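Room-to-room runs, June batch

Hi again! I've been working with Katia Amato on Plirnine, our little method for getting a simulated robot to decide which room to try next when it only has its own camera to go on. We ran 124 episodes in the same rendered home, capped at 50 steps each, and the door-checking version beat our old one by enough that I did a silly dance at my desk.

Three robot's-eye views:
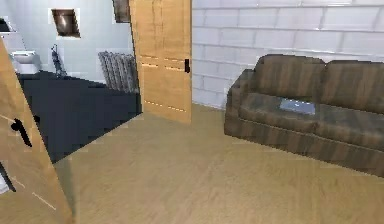

Two open doors, and the sofa with the brick or tile wall behind it.

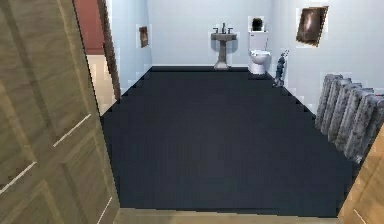 Sink, toilet, radiator, dark floor.

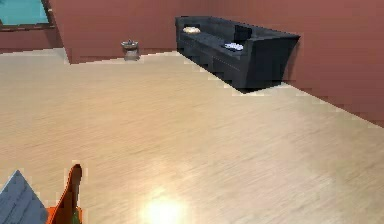

Charcoal sofa, with a bit of gripper down in the corner.

Next up is a bigger set, 1141 episodes, with Fidel Gaete rewriting the part that scores doorways (mine was a mess, sorry Fidel!). I'll post the numbers when they're in.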